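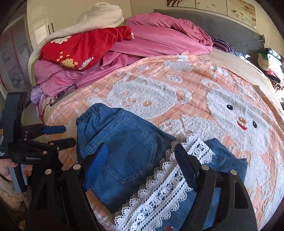 Home Programs Publications Contact
Search this site Enter keyword Go
Print this page E-mail this page

Treva Children's Clothing Room - Progress report to the Hanrahan Fund

Period covered: October to January

1. Summary

In this period we received 2,281 pieces of children's clothing and gave out clothing to 221 families in Ulport and the villages near it. The grant of the Hanrahan Fund paid for the shelves, the labels, the washing costs and one part-time position. Most of the work planned for the period is done. Two points are late, and we explain them in section 5.

2. Receiving and sorting

Donations come to us in bags, usually mixed. In our first year we sorted only by size, and families had to search a long time for what they needed. From October we sort in two steps. First we separate by kind of garment (trousers, tops, dresses, sleepwear, outdoor clothing), and after this by age group. The sorting takes longer in the morning, but the afternoon opening is much calmer.

Denim is the largest group. Parents ask for it more than for anything else, especially with an elastic waist, which small children can pull up without help. We now keep elastic waist and button waist on different shelves. It is a small change and the parents noticed it in the first week.

3. Folding

In the last report we wrote that the piles fell down often and that the room looked untidy by four o'clock. We have agreed on one way of folding, and everybody who works in the room has learned it. For jeans and shorts it is as follows. The garment is laid flat, one leg is put over the other, and the seams are pulled straight. The back pocket stays on the outside. The waistband is smoothed with the hand but not stretched. Then the legs are folded up toward the waist, once for shorts and two times for long jeans.

Garments with trimming need more attention. We receive many girls' jeans with crocheted lace, embroidery or ribbons sewn on the leg. Lace catches easily on zippers and on hooks of other clothes, and a pulled thread cannot always be repaired. These pieces we fold so that the lace lies flat and is not bent sharply, and we do not put heavy things on top of them. They have now their own shelf at the height of the table.

White lace on blue denim has also a washing problem. New denim can give color, and then the lace becomes gray or light blue. We wash such garments inside out, in cold water, with other dark clothes only if the label allows it. When we are not sure, we wash by hand.

4. Repairs

We repaired 41 garments. Most of the repairs were open seams at the pocket and waist elastic which had lost its strength. To change the elastic, we open a short piece of the inside seam, pull the new elastic through with a safety pin and close the seam by machine. For loose lace we sew by hand with small stitches, and the thread must match the lace, not the denim.

Topstitching was more difficult than we expected. The double tan line which many jeans have around the pocket needs a thicker thread, and with the usual thread the repair is very visible. We bought the correct thread from Hirport in November and the result is better. We also bought denim needles, as the normal ones were breaking at the thick corners.

5. What is late

The size labels for the shelves are printed only in one language. The second language was planned for December, and the text is ready - but the printer has asked for a higher price than in the offer. We are comparing two other offers now.

The winter coats are the second point. We wanted to have a separate rail for them before the cold weather. The rail was delivered with wrong feet and was sent back. Until the new one arrives, coats are folded on the lowest shelf, where they take very much space.

6. Use of the grant

From the equipment line there is still 400 dollars not spent. We ask for permission to use this amount for a second ironing board and for flat boxes with lids, for the garments with lace and embroidery. The boxes would protect them from dust during the summer, when we give out fewer long trousers. All other lines are within the budget and the receipts are attached.

7. Next period

From February we will begin to collect spring clothing. We also want to hold two open mornings for parents, to show how to change elastic and how to close a seam by hand. Several mothers asked for this, and two of them offered to bring their own sewing machines. The next report will be sent at the end of May.

Print this page E-mail this page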